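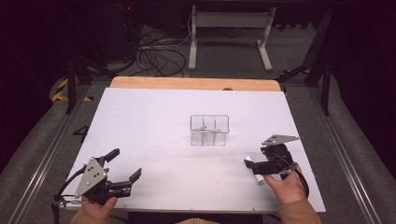
The Little Clear Box That Took Over My Desk

Search articles, recipes, people... Go

By Eirlys Harries
March 2021

I have owned a lot of mugs with pens in them. If you have ever been to my apartment you have seen them: the chipped one on the windowsill, the souvenir one by the phone, the enormous one my aunt made in a pottery class that could hold a small houseplant and instead held every ballpoint I'd ever walked out of a bank with. I liked the mugs! I thought they made the place look as if a writer lived in it, and a writer does, sort of, on the days when she can find a pen.

Then my editor asked for a piece about desks, and I made the mistake of telling Veronika Gruber about it. Veronika sells stationery at Lanz, on the corner by the post office in Hadow, and she has opinions about mugs. "A mug is where a pen goes to dry out," she told me, and sent me home with a clear plastic box.

It's a very plain thing. Rectangular, open on top, with upright dividers inside that split it into compartments. No lid, no drawers, no little rubber feet. You can see straight through it, and I was sure I was going to hate that part (who wants to look at their own junk from five directions?) and it has become the part I like best. I wrote this whole article with it standing there, and I have stopped lifting things up to see what's under them.

What goes in

My first try was a disaster. I took everything out of the mugs, put it in a heap on the kitchen table and started loading the box up like a suitcase, and it was full before I'd even gotten to the aunt mug. Pens were sticking out sideways. I called Veronika, who laughed for a good long while and told me to put it all back in the heap and start with the things I had used that day.

That day? A marker and a mechanical pencil. I'm not kidding, that was the list. I label freezer bags with the marker and I do everything else with the pencil, the crossword and the grocery list and the margins of manuscripts and the phone number of the man about the gutters. Everything else in the heap was there for company.

So the marker got one compartment and the pencil got another, and I sat and looked at them through the plastic feeling a bit silly and also extremely pleased.

I should say a word for mechanical pencils, as I came to them late. In school I was a wooden pencil girl, I chewed them, I'm sorry to say, and the clicky ones seemed to belong to the kind of kid who also had a protractor. Mine now is a Hukutska that I got for my birthday and it has a metal tip that I am forever poking through the lining of my purse. It weighs nothing. When it rolls off the table you don't hear it land, and this used to mean half an hour on my hands and knees under the radiator with a flashlight.

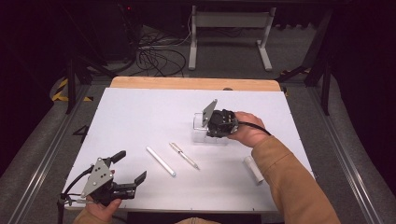 Markers roll too, of course. Anything round does. Osvaldo Aguiar taught drafting at the community college until he retired, and when I asked him for the best advice he ever gave a student he thought it over and said, "Lay it across the slope." His old drafting table tilted, you see, so anything you set down pointing downhill was fine for a second and then it was on the floor with a broken lead. He still sets his pens down crosswise on a perfectly flat kitchen counter. I tried it for a week and now I do it too, and my husband has asked me if it's a religious thing.

Osvaldo isn't a box man, by the way. He has a canvas roll with ties that he has carried since he was nineteen and he wouldn't let me hold it.

A white place to work

The other thing I changed was the surface, and I want to give it as much room as the box because I think it did as much good. My table is a pale wood that I love and that shows every single thing that has ever happened to it. For years I worked on top of a layer of newspapers and felt bad about the rings. Seraina Kaufmann runs the paper-cutting evenings at the library, and everybody there works on a big white board laid flat over the tables. It's smooth and matte and you can see a pin on it from across the room. I asked her where she bought them and she said she'd had them cut from a sheet at the lumberyard.

I went and had one cut too. $24, and the young man carried it to the car for me. I leave it a little short of the table at the back so there's a strip of wood showing, mostly out of vanity, and I have to tell you that the first time I tipped out the contents of the aunt mug on that white board I was horrified. Eraser crumbs! Staples! A gray fluff I couldn't identify! All of that had been sitting at the bottom of a mug that I had been proudly displaying to guests.

The board gets dirty, naturally. Mine picks up tiny black marks along the near edge where my hand rests and where I try out markers without thinking. A damp cloth takes off most of it, and for the rest there's the melamine sponge, used gently. Seraina flips hers over every so often and treats the back as a brand-new board, and I think that's smart and also a little like turning the mattress, something I've been meaning to do for a while now.

If your boards live in a shared room, write a big number beside each place. Seraina has people go back to the same number every week and the arguments about who left glue on whose spot have apparently come to an end.

Putting it away

I have a confession, and it's that I am wonderful at sorting and terrible at putting back. Give me a heap and an afternoon and I'm happy as a clam. Ask me to return one pencil to one compartment at the end of the day and I will find a reason to make tea.

The person who helped me most with this is Juraj Danko, a picture framer with a shop two doors down from Lanz. He's got a workbench I would be scared to breathe on, it's so orderly, and I went in expecting some sort of system with labels and an app. He has a tray like mine, bigger. He keeps it at arm's length on the bench, straight in front of him, never to one side and never up on a shelf. "If I must stand up, I will not do it," he told me, and I felt so seen that I bought a frame.
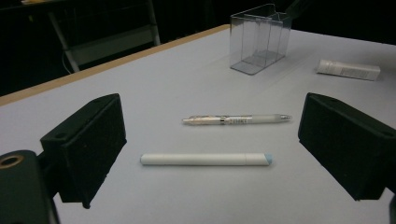

I had been keeping the box on the bookcase, is the thing. Three steps away, very pretty, right next to a fern. As soon as I moved it onto the board, toward the back where my elbows don't go, I began dropping things into it without deciding to. Marker done, marker in. It makes a small clack against the plastic that I've grown fond of.

A couple of things I've picked up along the way, in case you're tempted.

Put long things in lying down or standing up, but pick one. Mixed is how you get the hedgehog look. I stand mine.

Caps first. A marker that goes in uncapped will write on the inside of a clear box, and you'll be looking at that streak for the rest of its life. Rubbing alcohol on a cotton ball got most of mine off.

Keep one compartment for bits. You are going to have bits. Leads, paper clips, the fluff's relatives. Mine gets emptied when I can't see the bottom, and I can see the bottom from my chair, so I've got no excuse.

Don't buy the giant one. Lanz carries a Nirex model that holds 275 pens, according to the sticker on the side, and I stood in front of it for a long time picturing my whole collection in there, every bank and every dentist. Veronika came over and steered me away by the elbow.

As for the rest of the heap, I tested it all on the back of an old calendar. A shocking number of those pens were dead and had been for years. The good ones went in a shoebox to the school on Hadow Road, where they were very nice about it, and the mugs went back in the cupboard with the other mugs. Well, except the aunt mug. It has a houseplant in it, a small jade cutting from Seraina, and it leans a bit toward the window.

I'm starting on the kitchen drawer next. I opened it yesterday to have a look and there was a fourth corkscrew in there.

Related stories

What to Keep in a Glove Compartment
Five Ways to Save a Stained Wooden Table
My Year With One Notebook
A Visit to the Framer's Bench
The July Porch Issue: Lemonade, Fans and Folding Chairs
Readers' Letters: In Defense of the Junk Drawer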